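Chapter 4
What We Say We Eat: Breakfast and the Trouble with Diaries

Every few years somebody announces that the nation has stopped eating breakfast. A little later somebody else announces that it has started again. Both claims rest on surveys, and most of the surveys rest on the same weak plank: a person, at the end of a day or a week, being asked to remember what went into their mouth.

This chapter is about that plank. It does not try to settle whether breakfast is good for you, a question which has swallowed a great deal of money and given back very little. It asks a smaller one. When a household tells us what it ate, what have we learned?

Take toast. It ought to be the easiest food in the world to record. It comes in slices, most people eat it at much the same hour, and it has a name everyone agrees on. Yet in the Gough diary study, which ran across 843 households, toast was the item most often changed when the diarists were telephoned afterwards. Some had written "breakfast" and left it there. Others had put down the slice and forgotten the butter, or given the butter and forgotten the second slice.
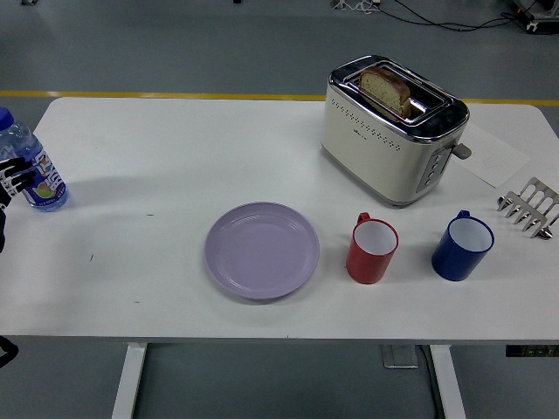

Randa Haddad objects that this is unfair to diaries. Her view is that a person who forgets the butter on Monday will forget it on most days, and that a steady error can be measured and allowed for. You do not throw away a clock, she writes, when you know it runs ten minutes slow.

It is a decent argument and we shall come back to it in section 4.3. But it assumes the clock is slow by the same amount for everybody. The Gough callbacks suggest otherwise. People living alone changed their entries far less often than parents did, and parents changed the children's entries more than their own. An error that grows with the number of mouths at the table can't be taken off at the end as a flat sum.

There is also the matter of wanting to look well. Jarosław Górecki asked the same diarists to keep their till receipts, and the receipts held a good deal more jam than the diaries did. Perhaps the jam was still in the cupboard. Perhaps it was. Readers may decide for themselves how many cupboards that would take.

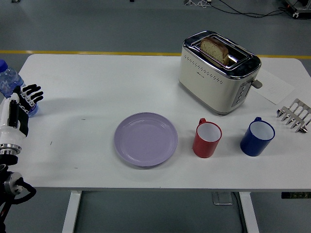

FLUDGATE, December

The second study used in this chapter began in the town of Fludgate with 1564 adults, each given a printed booklet and a pencil. By the end of the month 31 booklets had been lost outright, and many more showed signs of having been filled in at one sitting — the same pencil, the same slant, seven breakfasts in a row without a crossing-out. The published report calls the response "excellent". We would call it tidy, and tidiness in a food diary is a reason to look again.

Before reading on, write down everything you ate before noon yesterday. Keep the page. You will need it for the exercise at the end of section 4.2, and you are asked not to improve it in the meantime.

Shares 31 | Comments 0
© Prona. All rights reserved. Contact us | Back to top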